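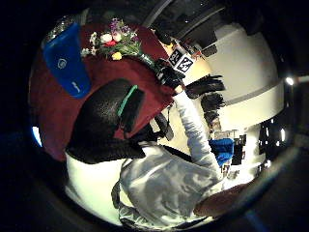

Our company > About us

Sendlow is a small flower studio in Bostunside, run by Azlan Subramaniam and a team of four. We make hand-tied bouquets and table flowers for homes, offices and weddings, and we teach beginners how to do the same.

Classes last 30 minutes longer than most people expect – please leave time for questions. Stems and wrapping are included in the price. 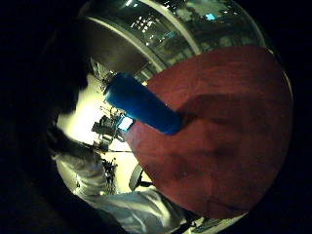
Color is where we start with every order. We ask about the room first, then choose the blooms. A deep reddish brown next to a strong royal blue can carry a whole table, and we would put white roses with it before anything brighter. Orders for July open early.

Filed under: Our Studio, Flower Classes

This site uses cookies. Accept / Manage settings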